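Cobertor Briner 358 – manta de microfibra para cama de casal

Ref. 358-C
Fabricante: Ellance Têxteis-Lar
Linha: Briner
Disponibilidade: expedição a partir de armazém, segunda a sexta

Descrição geral

O Briner 358 é um cobertor de malha urdida em poliéster, cardado nas duas faces, com gramagem nominal de 358 g/m². O número do modelo corresponde à gramagem. Destina-se a uso doméstico e a alojamento local com rotação média de roupa de cama. Pode ser usado como camada intermédia, entre o lençol de cima e a colcha, ou como camada exterior em meia-estação.

A malha é tingida em peça e termofixada antes da cardação. A termofixação reduz a retração residual e limita o enrolamento dos cantos após lavagens sucessivas. O acabamento antiborboto é aplicado apenas na face superior, identificada pela etiqueta cosida no canto inferior direito.

Características técnicas

Composição: 100% poliéster
Gramagem: 358 g/m² (tolerância de 5%)
Dimensões: 220 x 240 cm
Altura do pelo: 3 mm na face superior, 2 mm na face inferior
Bainha: dupla, com ponto corrido e remate em ziguezague
Linha de costura: poliéster fiado
Retração após cinco lavagens a 40 °C: inferior a 2% nos dois sentidos
Cores: cru, cinza-pedra, azul-petróleo, terracota

Compatibilidade com medidas de cama

Com colchão de 140 x 200 cm, a queda lateral é de 40 cm de cada lado. Com colchão de 160 x 200 cm, passa a 30 cm. Em colchões com altura superior a 28 cm recomenda-se a versão 358-K (260 x 240 cm), sobretudo se o cobertor for preso por baixo do colchão. A versão 358-S (160 x 220 cm) serve camas individuais e divãs. 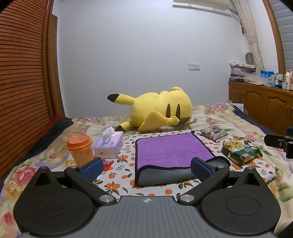 Lavagem e secagem

Lavar a 40 °C no máximo, em programa para sintéticos, com centrifugação até 800 rpm. Não usar amaciador: o resíduo deposita-se na base do pelo e diminui a capacidade de retenção de ar. Não usar lixívia. Secar em tambor a baixa temperatura ou estendido na horizontal. Não passar a ferro.

Na primeira lavagem é normal a libertação de fibra curta. Limpar o filtro da máquina no final do ciclo. As cores azul-petróleo e terracota devem ser lavadas em separado nas duas primeiras vezes.

Arrumação

Dobrado em oito, o cobertor ocupa um volume de 60 x 55 x 14 cm. O saco Stan 73, vendido em separado, tem capacidade de 73 litros, fecho em três lados e uma face em tecido não tecido que permite a circulação de ar. Não se aconselha o armazenamento em vácuo por mais de seis meses, dado que a compressão prolongada deforma o pelo de modo parcialmente irreversível.

Artigos relacionados

Woritz 111 – lençol de cima em percal de algodão, 111 g/m²
Stan 73 – saco de arrumação
Ref. 944 – capa de proteção para colchão, elástico perimetral

Garantia e devoluções

Garantia de três anos contra defeitos de costura e de tingimento. Ficam excluídos o desgaste por fricção, as queimaduras e os danos por lavagem acima da temperatura indicada. As devoluções são aceites com a etiqueta cosida intacta e o artigo por lavar.

Ficha técnica revista em setembro por Mihret Asfaw. Encomendas para hotelaria e pedidos de amostras de cor: Mereana Trevaskis, departamento comercial.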